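Wasalico - corpus de communiqués diplomatiques en français
Fiche de données, version 2, mise à jour le 28/06/2018

Bonjour ! Je suis Danish Virk et je tiens ce dépôt à peu près seul, le soir, avec du thé. Wasalico rassemble des communiqués publiés après des rencontres officielles : visites de ministres, entretiens bilatéraux, signatures d'accords, déjeuners de travail (il y en a beaucoup, des déjeuners de travail).

Contenu

2306 communiqués, un fichier texte chacun, encodés en UTF-8. Les métadonnées sont dans index.tsv : pays hôte, pays invité, rang des participants, thème principal. J'ai annoté 900 textes à la main, les autres sont passés par Tomesell, mon petit script de classement, qui confond encore « coopération douanière » et « commerce ». Je le sais, je m'en occupe ! 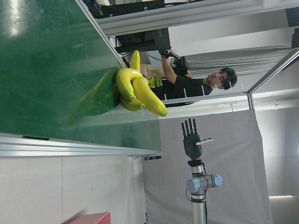

Les thèmes m'ont donné du fil à retordre. Un communiqué sur une visite d'État parle souvent de tout à la fois - énergie, visas, culture, pêche - et il faut bien en choisir un. Ma règle : le premier sujet qui reçoit une phrase entière l'emporte. Les accords agricoles ont leur propre étiquette, AGRI, et je descends jusqu'au produit quand le texte le nomme. Un régime de bananes bien jaunes comme celui posé sur la surface verte, ce serait AGRI-FRUIT, avec « banane » dans la colonne produit. Le blé et le riz vont dans AGRI-CEREALE, le thé dans AGRI-AUTRE, faute de mieux.

Ce qui manque

Les textes d'avant la mise en ligne des archives, évidemment, et presque tous les communiqués conjoints dont je n'ai que la version anglaise. J'ai aussi écarté 224 doublons, des reprises mot pour mot avec un titre changé. La liste est dans doublons.txt si vous voulez vérifier, et si j'en ai jeté un à tort, dites-le-moi.

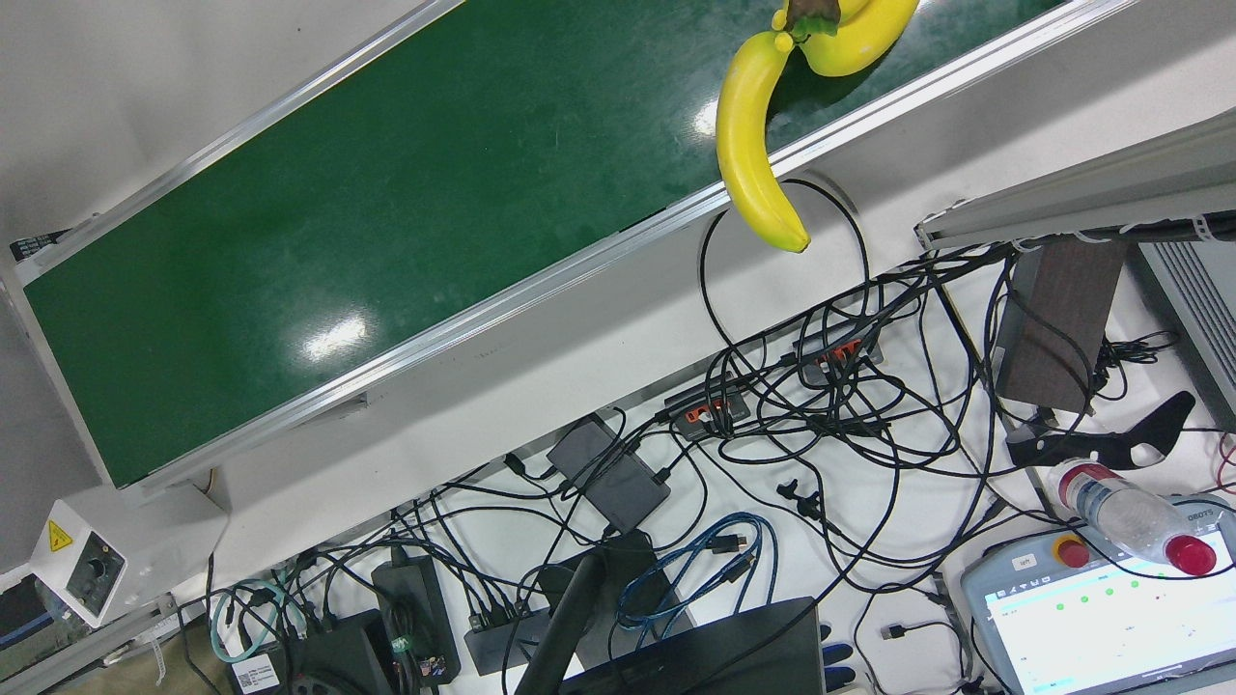

Deux bananes au bord du tapis vert.

Formules toutes faites

Attention si vous entraînez un modèle là-dessus : « les deux parties se sont félicitées de l'excellence de leurs relations » revient sans arrêt, avec des variantes minuscules. Le fichier gilani.txt (c'est le nom du filtre, Gilani) liste les tournures que je masque dans la version allégée. La version complète garde tout.

Utilisation

Décompressez l'archive, lancez brosov.py à la racine et répondez aux questions. Brosov vous sort un tableau par pays ou par thème. Il plante si le chemin contient un espace, désolé, je corrige ça en juin prochain au plus tard.

Pour signaler une erreur d'annotation, ouvrez un ticket avec le numéro du fichier et l'étiquette que vous auriez mise.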